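Luraneo Community Services
Members' Newsletter, 20 February 2026

Footwear care: lacing and storage at the Nendar residence

Residents of the Nendar residence are reminded that outdoor shoes are to be removed at the entrance and carried to the tiled area beside the shelving, where they may be laced, brushed and put away. The arrangement has applied on the ground floor since July and now extends to all 237 members with access to the building. 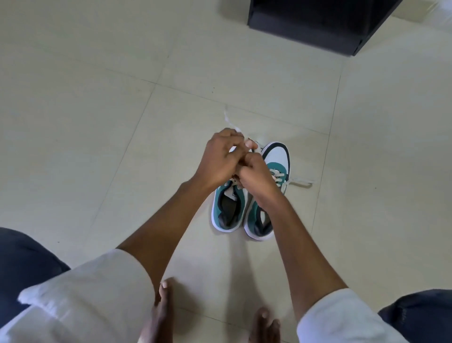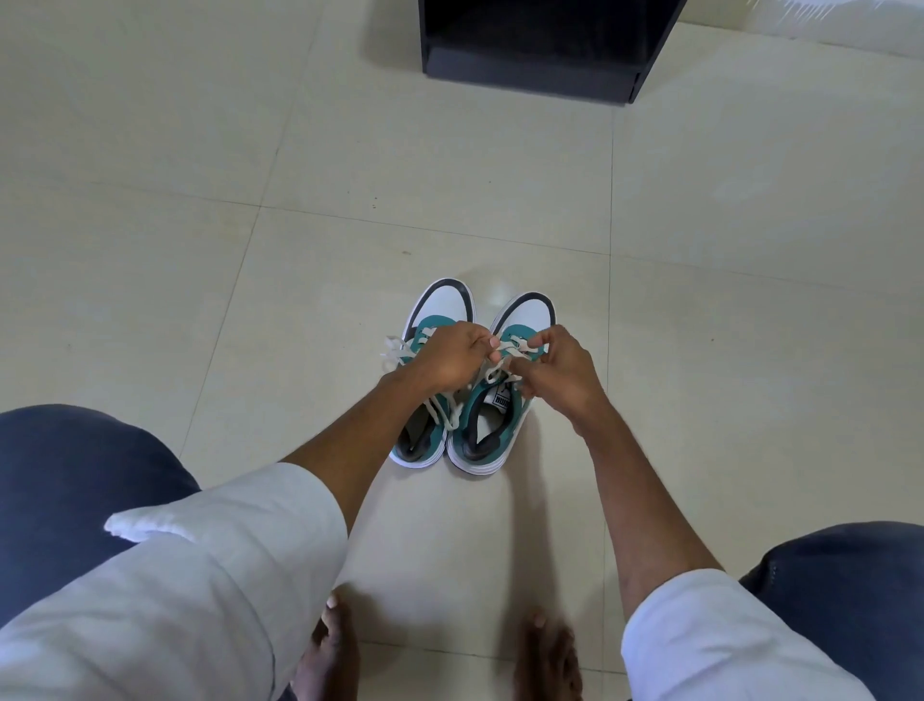 Hands at the laces of a pair of teal and white sneakers on a tiled floor.

The House Office has received a number of enquiries about the care of laced shoes, and the following guidance is provided for general use.

Laces should be loosened from the top eyelets downward before a shoe is taken off. Forcing the heel out of a tied shoe breaks down the collar lining, and this was the most common fault noted by the Clunent repair counter when it last visited the residence. Members who prefer to leave their shoes laced between wearings are asked to slacken at least the upper two rows.

When relacing, place both shoes side by side on a flat surface and work on one at a time. Draw the lace through the lowest eyelets first and even up the ends before crossing. Tension should be taken up gradually, row by row, with the tongue held straight. A lace that has been pulled tight only at the top will slip during the day and wear unevenly.

White laces may be removed and washed by hand in lukewarm water with a small amount of plain soap. They should be dried flat, away from direct sun, and never placed in the dryer. Coloured uppers are best wiped with a damp cloth – bleach is not to be used on any footwear in the building, as it marks the grout as well as the shoe.

Replacement laces are held at the Ramanauskas Room in flat and round styles, at a cost of $2 a pair. Members with 5 or 6 pairs of eyelets will generally require the medium length. Those with 8 should ask for the long. Payment is by card only.

Shoes left on the floor overnight will be moved to the lower shelf and may be collected from there the following morning. Shoes not claimed by the end of the month will be offered to the clothing exchange.

Enquiries regarding shelf allocation should be directed to the House Office during business hours.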